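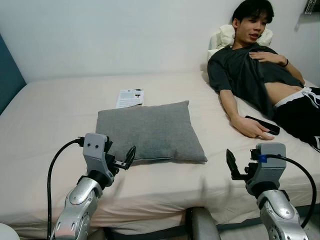 Kyriaki Ververidis schrieb: Ich würde das graue Kissen am Tag ganz vom Bett nehmen. Zum Schlafen ist es zu flach, und zum Sitzen liegt es meistens an der falschen Stelle.

Ardalan Hashemi
5. Januar 2023
Danke für die Antwort. Meine Frage war aber ein wenig anders. Wir benutzen das Bett am Tag wie ein Sofa, mein Bruder liegt dort und liest oder hat das Handy in der Hand. Das weiße Kissen bleibt an der Wand, hinter dem Kopf. Das graue ist von Udness und hat 725 Gramm Füllung. Ich suche einen festen Platz dafür, weil es immer in der Mitte vom Bett endet.
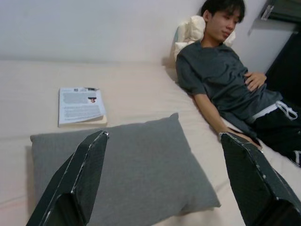
Außerdem bekommt das Spannbettlaken schnell Falten, besonders an der vorderen Kante. Ich ziehe es jeden Morgen glatt — am Abend ist alles wie vorher. Soll ich ein größeres kaufen oder ein kleineres?

dulgate67
Kleiner auf keinen Fall, dann springt die Ecke in der Nacht ab. Lieber eines mit mehr Elastan. Und Bücher gehören nicht auf das Bett, davon bekommen sie krumme Ecken.

Ardalan Hashemi
Mit den Büchern bin ich nicht einverstanden. Wo soll man sonst lesen? 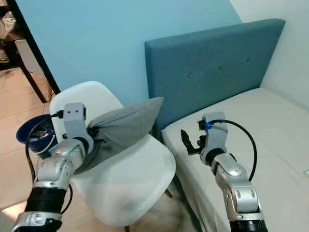 Lesezeit für dieses Thema: 2 Minuten

Ich habe es jetzt mit dem weißen Schalenstuhl probiert. Das Kissen passt auf den Sitz und lehnt ein bisschen an der Rückenlehne.

Kyriaki Ververidis
Gute Lösung, aber dann hast du keinen Stuhl mehr, wenn Besuch kommt. Ich habe eine Truhe von Trilar am Fußende, dort liegt alles drin, auch die Wolldecke.

dulgate67
Eine Truhe ist nur ein Ort mehr, wo man Sachen vergisst. Ich bin für den Stuhl.

Ardalan Hashemi
Besuch sitzt bei uns sowieso auf dem Bett. Wegen des Lakens schreibe ich noch einmal, wenn ich eines mit Elastan gefunden habe.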